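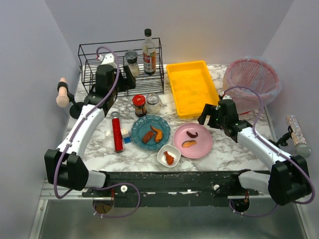 The two-arm cell at Eltside with the kitchen set laid out.

Working group on shared rules for tabletop robot cells
Minutes, August 26, 2021

We started a bit late because the Titside folks couldn't get their sound going. I took notes, so blame me for gaps. Eltside, Titside and Eberhard were all on the call, which makes a quorum.

1. Last minutes
Approved with one fix. I'd written that the stop button check is weekly. It's daily. Sorry!

2. Real food on the table
This took up most of the hour. Eltside wants to keep using cooked food next to the jars and plates, and Titside would like plastic food only. We went back and forth on it for ages (I lost track of who was on which side at one point) and landed on a middle path: cooked food is fine, it goes on a plate or a dish, and it comes off the table within 90 minutes. Anything that touches the bare tabletop gets tossed. And please, no eating the props. I was asked to write that down.

3. Glass
Eberhard asked for a flat ban. I was against that, and so was Eltside, as half of what people keep in a kitchen comes in glass. What we agreed: lids and caps stay on, tall bottles go in the rack at the back, and no one reaches in for broken glass until the arms are powered down and the lead on shift has said so. Eberhard can live with this but wants it looked at again in January.

4. Cables
Short one. Every cable needs enough slack for the arm's full reach, and you check it by moving the arm slowly by hand before the first run of the day. Titside asked if a photo counts as proof of the check. No — sign the sheet.

5. Where the grippers park
We still don't have one answer. Eltside parks with the jaws open, Eberhard with them closed, and both sites have it in their training already. For now each site writes its own rule and tapes it up where the operator sits. The part we did all sign up to is that hands stay out of the cell while either arm has power, even if only one of them is moving.

6. Cleaning
Wipe the tabletop between sets. The base bar and the floor panel get done at the end of the shift, knobs included. I got a little worked up here, I admit, but dust on the bar gets into everything and I'm the one who ends up with the brush.

7. Dramurero log
All 178 near-miss entries are now in Dramurero. 126 have been closed. The rest are waiting on the sites, so please go look at yours. Form 651 is still the one to use for new entries — the old spreadsheet is going away.

To do
Eltside: rewrite the food rule and send it out.
Eberhard: draft the broken glass steps.
Titside: new sign-off sheet for the cable check.
Me: fix the last minutes, book a call with better sound.

Next meeting is at Titside, in person if we can manage it.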